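Cuaderno de taller, encuadernación y papel
13 de enero de 2026

Sigo con el libro de cuentas de la imprenta Hájek. Ayer quedó desmontado el lomo y hoy tocaba limpiar los cuadernillos y preparar el engrudo.

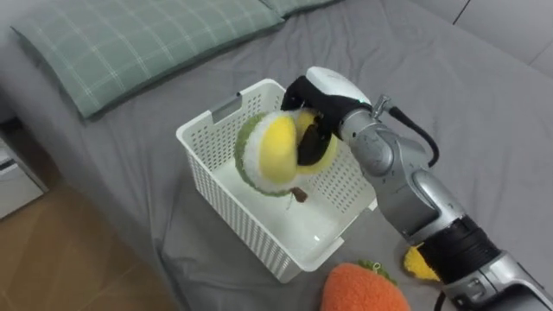 El lomo tenía dos colas distintas. La de abajo es animal, oscura, y se ablanda bien con metilcelulosa en quince minutos bajo film. La de encima es blanca, seguramente vinílica, de una reparación anterior, y no cede con agua. Probé con espátula templada y sale en tiras, pero se lleva fibra del pliegue si se tira deprisa. Elżbieta sugiere dejarla donde no estorbe a la costura. De momento lo hago así en los últimos cuadernillos, que son los más débiles.

Foliación revisada: 144 hojas. Falta el pliego central del cuadernillo 6, ya ausente en la ficha de entrada de diciembre, así que no es cosa nuestra. Costel lo ha apuntado también en la carpeta del cliente.

Engrudo de almidón de trigo, una parte por cinco de agua. Remojo de una hora, cocción removiendo sin parar, dos pasadas por el tamiz de crin. La primera tanda salió con grumos porque subí el fuego antes de tiempo. La segunda, bien. Guardada en el tarro de tapa azul, nevera de abajo. No usar la del tarro viejo, huele agria.

Injertos: papel japonés de 16 g para los pliegues, teñido con acrílico muy diluido. El tono de la muestra 3 es el que más se acerca, aunque al secar tira a rosado. Mañana pruebo con una punta de tierra de sombra. Tegan tiene el tubo bueno en su mesa.

Prensa: la pequeña de Trudach vuelve a marcar el lado izquierdo. Nii metió un cartón de nivelación y mejora, pero hay que mirar el husillo. Entretanto, secado entre secantes y peso, cambio de secantes a los veinte minutos y luego cada hora.

Costura: se mantienen las estaciones originales, sobre tres cintas de lino. Hilo del 18/3 encerado. Declan quería pasar a cordel, pero los agujeros antiguos no coinciden y no pienso abrir otros nuevos.

Pendiente:
- pedir tela de lino a Flinberg (la última vino con apresto de más)
- pH del papel de guardas
- consultar si el cliente quiere conservar el tejuelo suelto o pegado
- afilar la chifla

Humedad en la sala a las seis de la tarde, 52 %. Dejo los cuatro primeros cuadernillos bajo peso hasta mañana.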